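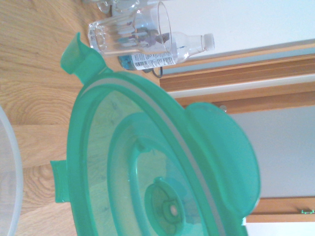 Vented clip lids for dry storage: does the valve matter?
Started by Éabha Lynch in Pantry and Dry Goods, April

Éabha Lynch
I have a set of plastic containers with green lids, sold under the Kaltano name, that I've used mostly for leftovers. The lid has a raised outer rim, a thin gray gasket just inside it, flaps at the edge, and a round vent valve in the center. I want to move the set over to dry goods, mainly small pasta and legumes, and retire the jars.

My question is about the valve. On a microwave container it makes sense. On a pasta container it is one more hole. I did a crude test: a container with 688 g of dry rings, valve pressed shut, left in the cupboard next to the kettle for 21 days. It gained 4 g. My scale reads to 1 g and I wouldn't trust it past 2, so I can't say much about the last couple of grams. No change in the pasta that I could find by eye or by snapping a few.

Is 4 g a lot? Would a plain lid do better?

pellworth
Four grams on 688 is under one percent. Dry pasta moves more than that between a heated winter kitchen and a rainy spring with the bag folded over. You also don't know where it got in. The gasket has a far longer sealing line than the valve does, and any flat spot in it will outweigh whatever the valve passes. The container wall counts for something too, though not much over three weeks.

Test it with the valve taped. If the figure stays at 4 you can stop thinking about the valve.

gasket_row
Disagree with the above on priorities. I've had two sets with center valves, one Triment and one Iyamu, and the valve failed first both times. The small plug takes a set after enough dishwasher cycles and stops seating. The perimeter gasket was fine at that point. On the Triment you could see daylight through the valve with the plug pushed home.

A long seal with even pressure on it is better than a short one with almost none. Nothing clamps a valve. It only has its own friction.

pellworth
Dishwasher being the operative word there. Which rack?

gasket_row
Bottom, I'll admit.

Éabha Lynch
Mine are washed by hand, so the plugs should have some life left. I went over the lid again before answering, and I've attached another view with the container next to it.

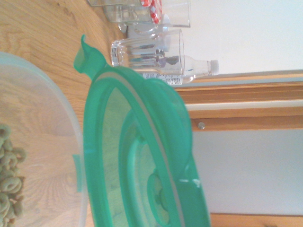

The rings are the small pale green kind, and they are the awkward case. They are light, they roll, and they end up on the rim when you pour. One piece on the gasket line is enough to hold the lid off the seat on that side, and with the flaps locked down you may not notice. I found one in there when I opened up after the 21 days. It had been flattened into the gray strip close to a corner flap. That could be the entire 4 g.

So the first test was bad. I'll redo it with a wiped rim, once with the valve taped and once without.

tinshelf
Before you redo it, take the gasket out if it comes out and look at the groove. Starch dust gets in under it. A wooden toothpick is the right tool. A knife will nick the silicone and then you are shopping for gaskets, which for most of these brands are not sold separately. Lukier used to list them. I checked last month and the page is gone.

Also, store the lids with the gasket facing up or hang them. Stacked gasket down with weight on them, they flatten on one side.

gasket_row
I'd argue the reverse. Gasket up collects dust and crumbs, and then you clamp the crumbs into the seal, which is the exact problem in the post above. Mine stand on edge in a rack.

tinshelf
On edge is fine. I was comparing against stacking. For a lid that's going to sit on the counter for ten minutes while you fill something, up is still right. You keep the seal off whatever is on the counter.

Éabha Lynch
I put mine down that way out of habit, for the same reason as tinshelf. The gasket does lift out. There was a fair amount of pale dust in the groove, more on one side.

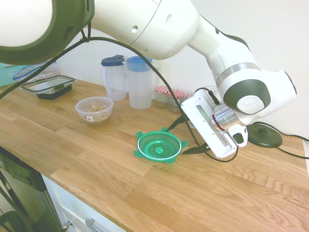

Green lid underside up on the oak counter, small bowl of legumes behind.

Results so far, with the rim wiped and the groove cleaned, same cupboard, 16 days each, both containers filled at once from the same bag:

Valve taped: gained 1 g
Valve pressed shut, no tape: gained 1 g

Kitchen humidity was lower for this run, so the comparison with the first number isn't clean. The comparison between the two lids should hold.

pellworth
One gram on your scale is zero. I'd call the valve cleared, at least for a lid in that condition.

gasket_row
Cleared for a hand-washed lid. I'd repeat it in a year. Mine were over 33 months old when they went.

pellworth
No objection to that.

ormsby_k
Coming in from the legume side. For chickpeas I wouldn't bother with any of this. A bit of moisture exchange does them no harm, and mine live in an open-topped crock. What the sealed lid gets you is moth protection, and a valve that is merely closed is good enough for that. Save the best lids for flour, crackers, and the small pasta if you go through it slowly.

Éabha Lynch
That matches what I had planned. Flour goes in the plain-lidded ones, rings and legumes under the vented lids. I'll tape one valve permanently and leave the others, and weigh them again when the bag is used up.

Does anyone know if the Iyamu gasket fits the Kaltano groove? The outer size looks close on paper, but neither lists the cross-section.

gasket_row
It doesn't. Too thick by maybe half a millimeter, and the flaps won't close over it. I still have one in a drawer if you want the exact measurement.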